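Recording key-press demos with the hand gripper

Quick notes for anybody joining the Lumanlan keyboard set. Last full pass was 3412 clips, 3211 kept. Most of the rejects were bad starts, so read step 2 twice.

1. Set up the desk

Plain surface, nothing else near the keyboard. Turn it a bit between batches – we want angles, not the same straight-on view every time. Even light. Check the legends are readable on the preview, near keys at least.

2. Start pose

Jaws close together, tips over the keys, not touching. Hold still for a second, then go. The mint and cream board is good for this, letters show up well even right behind the tips. B is still readable in this one, N and M are not, and thats fine.

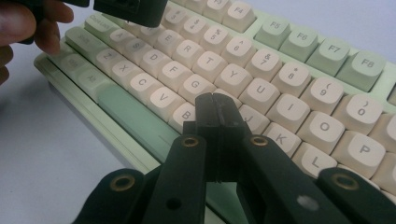
3. Press and lift

One key per clip. Straight down, straight up, back to the start pose. Dont drag across the neighbors. Missed the key? Finish the clip anyway and tag it "miss" – we use those.

4. Label

Type the target key in Hatach right after each clip. Batches of 8, then move the board. Caps Lock and Shift get their own tag, ask Griet Goossens for the list.

5. Upload

Whole folder, unzipped. Wait for the clip count to show before you delete anyting local.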